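The Plum Soup Problem

My grandmother, Nanna Thorlacius, wrote down exactly one recipe in her life, and it was for plum soup, and it is wrong. I have now made it enough times to say so in public. I love that woman and I miss her every single day, but whoever got those amounts onto that card was thinking of something else at the time.

For anyone new around these parts, I've been slowly working my way through the food I grew up on in Devamcombe (we moved there when I was two, from a much smaller place that isn't on most maps). So far I've done the rye flatbread, the pickled beets, and the boiled ham that made my whole coat closet smell for a week. The soup I kept putting off. It was the one everybody asked for, and I suppose I didn't want to be the person who got it wrong.

The card says to take plums, "enough," and cover with water. Fine. Then it says 100 grams of potato starch. If you have ever cooked with potato starch you are laughing already! The first time I trusted her and did what the card said, and what I had by the end could have been sliced. My cousin Valdemar Laxdal ate a square of it with his fingers and said he'd had worse on airplanes, and then he had a second square, so make of that what you will.

So I called my mother. She has never measured anything either, but she has opinions, and her opinion was that the 100 must have been for a church supper pot. That made sense until I did the math with her on the phone and we couldn't make the rest of the card fit a big pot at all. One cinnamon stick? One lemon, peel only? We talked for an hour and most of it was about her neighbor's fence.

After that I went about it the boring way. I bought a big bag of the little dark plums from the Usterell stand, the ones that come in when the evenings start getting cool, and I made small pots of soup and kept changing the starch until it poured the way I remember. The answer, for my pot and my plums, is 40 grams, stirred into cold water first and poured in off the heat in a thin stream while somebody else stirs. If you don't have a somebody else, pour with your left hand and go slowly. Let it come back up just until it turns from cloudy to clear, then take it off. If it boils hard it goes stringy and there's no bringing it back.

The sugar I leave to you. She liked it sour enough to make your ears move. I put in a little more than she did, and a pinch of salt, and I take the cinnamon out halfway through so it doesn't take over.

One thing I had forgotten until I was standing over the stove was that she sprinkled sugar over the top while it cooled — this keeps the skin from forming — and that as kids we fought over who got to do the sprinkling. My arms remembered it before I did. I had the sugar bowl in my hand and was already shaking it over the pot, and I had to go sit down on the back step for a bit.

We ate it out in the yard, some of it warm and some of it cold with cream, and people wandered off with seconds before I'd had firsts. Valdemar brought his mother's old glass pitcher, which I'd always wanted to get a closer look at, and we filled it with the leftover juice.

And then of course there were dishes, and I got sentimental over those too. I grew up with plain brown bowls, nothing on them at all, and it took me years of rummage sales to let myself have anything with a pattern. Now I can't walk past a bit of painted fruit.
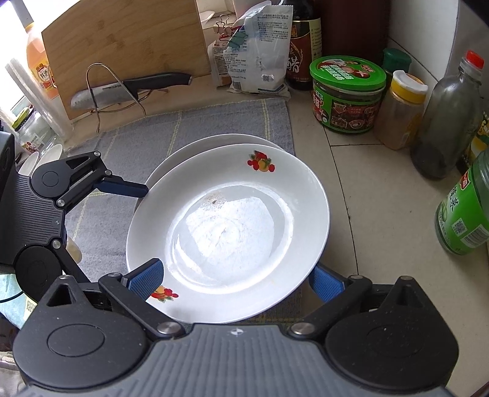 The fruit plate, back on the kitchen counter. I do love those red berries on the rim.

I've copied the recipe onto a new card with the 40 written in, and I put the old one in the tin right behind it. My mother wants me to mail her one as well, though she'll never look at it. Next up is the fish pudding, if I can find the right mold. I had one in the basement before we painted, and if anybody in the family borrowed it, please just leave it on the porch and I won't ask any questions.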